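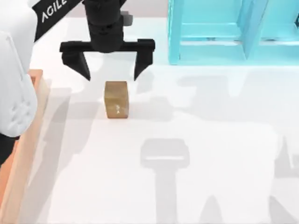 Search this site Go

Pirnum Chamber Voting Set

For councils, assemblies and party conferences
Made by Tuvodum. Supplied and hired out by Prondemetti.

We sell this set and we still think most town councils should keep raising their hands. If your chamber has a dozen members and a clerk with decent eyesight, save the money. The Pirnum earns its place where votes are close, the room is large and somebody always disputes the tally afterwards.

What you get

The standard set has 64 handsets, one base station and a carry case. Each handset has three buttons: for, against and abstain. The base station can run up to 200 handsets if you buy extra packs. The maker claims 72 hours of use from one charge. We would plan on charging them the night before every sitting, whatever the leaflet says.

Results go to a screen and to a plain text file the clerk can paste into the minutes. Named votes and secret votes are both possible, though the chair has to choose before the vote opens and can't switch halfway.

What it won't do

The brochure talks about "restoring trust in the chamber". It is a box of buttons. It records which handset was pressed, and has no idea who was holding it. A member who goes out for a sandwich and leaves a handset with a friend can still be voted for, and your standing orders need to deal with that before you spend anything.

It also won't work out a two-thirds majority of members entitled to vote unless you type in the full membership first. Wihongi, the older system many councils still have, did this on its own. We have asked for it since February and been told it is "under review". 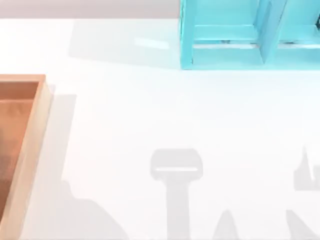
Hire or buy

Hire is for a minimum of 3 days and includes the case and charger. Lost handsets are charged at full price – count them back in before people leave. Sets can be bought outright, with spare batteries kept in stock. Ask for a trial at a real meeting with a contested item on the agenda, as a demonstration among sales staff proves very little.

Page updated June 15, 2023

Shares 3 | Comments 0

Contact us | © Prondemetti | Back to top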